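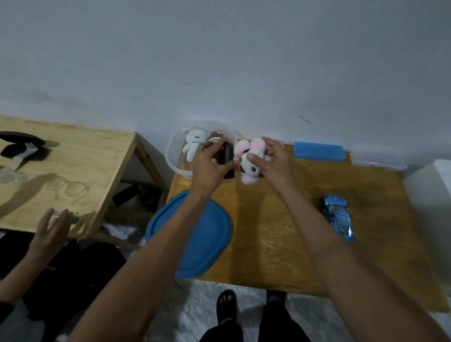
# Os brinquedos da mesa comprida

Esta página é a segunda parte da galeria da nossa casa em Zoltodby. Na primeira parte mostrei a cozinha e a varanda, e recebi muitas mensagens simpáticas, obrigado a todos. Agora é a vez dos brinquedos, que durante o verão ocuparam quase todas as superfícies da sala. O meu nome é Fouad Hourani e vivo aqui com a minha família há alguns anos. O português não é a minha primeira língua, por isso peço desculpa se alguma frase ficou um pouco dura.

A fotografia no início da página é de outubro. Os textos seguintes explicam o que se encontra sobre a mesa e como organizamos as coisas em casa.

## Os peluches

O urso branco pequeno, com a fita azul fina ao pescoço, fica na ponta esquerda da caixa transparente. Ao lado dele está um peluche castanho e bege, meio escondido pela mão.

O cor-de-rosa e branco, com cara de panda, está fora da caixa, do lado direito. A minha filha mais nova chama-lhe Majali e ninguém da família recorda de onde veio este nome. Dorme com ele quase todas as noites e leva-o também para a casa dos avós.

Os peluches pequenos lavamos à mão, com água morna e pouco sabão. Depois secam à sombra, sobre uma toalha. A máquina estragou uma vez o pelo de um coelho, e desde esse dia não usamos mais a máquina para eles.

## As caixas transparentes

Há duas caixas de plástico transparente encostadas à parede. A da direita tem a tampa plana posta. Na outra, a dos peluches, os cantos são arredondados, e isto agrada-me muito, pois as crianças batem sempre com os joelhos em tudo.

Experimentámos antes caixas de cartão. Eram bonitas, mas as crianças abriam todas para procurar um só brinquedo, e no fim da tarde o chão estava cheio. Com o plástico transparente a procura é mais curta. Comprámos as nossas na loja Ukden, numa promoção, e guardámos 30 euros para esta despesa.

A tampa redonda azul, à frente e à esquerda, é grande e tem o rebordo levantado. Em casa serve muitas vezes de tabuleiro para as peças miúdas, e também já foi lago para os animais de plástico.

## O carro azul

Está na parte direita da mesa, com a frente virada para o lado de cá. É um modelo brilhante, de aspeto metálico, e foi presente do meu amigo Raed Shboul, que coleciona miniaturas desde criança. Ele pediu que o carro ficasse numa prateleira, dentro de vidro. Durou 2 dias na prateleira.

Mais atrás vê-se um objeto retangular azul, com a parte de cima mais clara, que lembra uma esponja ou um estojo.

## A mesa e a mesinha

A mesa é de madeira, de um castanho quase cor de laranja, com o veio bem visível. Tem riscos e manchas escuras. Um vizinho ofereceu-se para a lixar e envernizar, e eu agradeci, mas ainda não decidi. Gosto dela com as marcas.

À esquerda está a mesinha de madeira clara, com as pernas inclinadas. No tampo ficaram círculos de água. Já tentei óleo, vinagre e uma pasta da marca Lerier, e os círculos continuam no mesmo lugar. Se algum leitor conhece outro método, escreva-me, por favor.

Por baixo, na prateleira, há um monte de tecido branco. Esta parte da sala ainda espera pela sua arrumação, e será o tema da próxima galeria, junto com o corredor e o armário dos casacos.

*Página atualizada em 12 de dezembro de 2022. As mensagens podem ser enviadas pelo formulário de contacto; respondo normalmente ao fim de semana.*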